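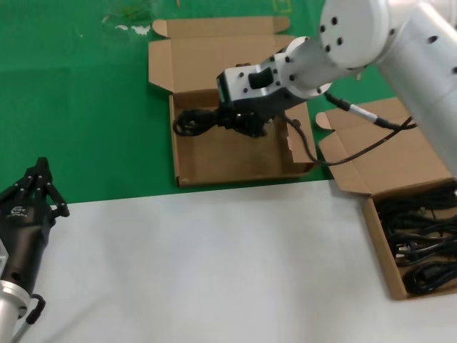
Power cable and mailer box, arm with black gripper.

Jiltovell Cable Packing Kit – README

Jiltovell is a starter kit from Bullbridge for teams who want robots to handle power cables. I love this task! Cables flop, tangle and never sit the same way twice. You get recordings, task notes and a parts list for the boxes and cords.

What's included
300 episodes, 30 of them held out for testing
Head and wrist camera views
Task labels in plain text
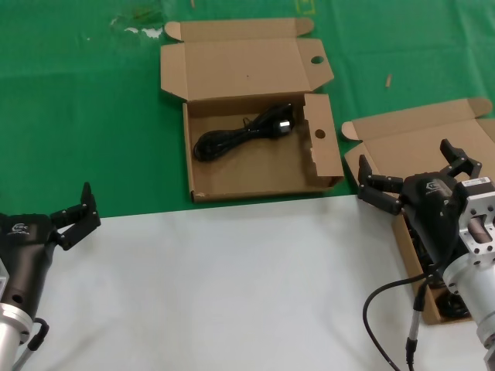
Head view: two open boxes, two multi-fingered hands.

Start with the head view, then add the wrist camera once your loader works – the close-up angle is a big help with plugs.

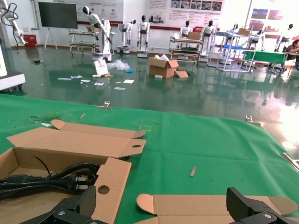
Loading is quick. Unzip the archive, point the Stunier reader at the folder and pick a split. Version notes are in the changes file.

Questions and fixes are very welcome: Yurii Tkachuk, Bullbridge.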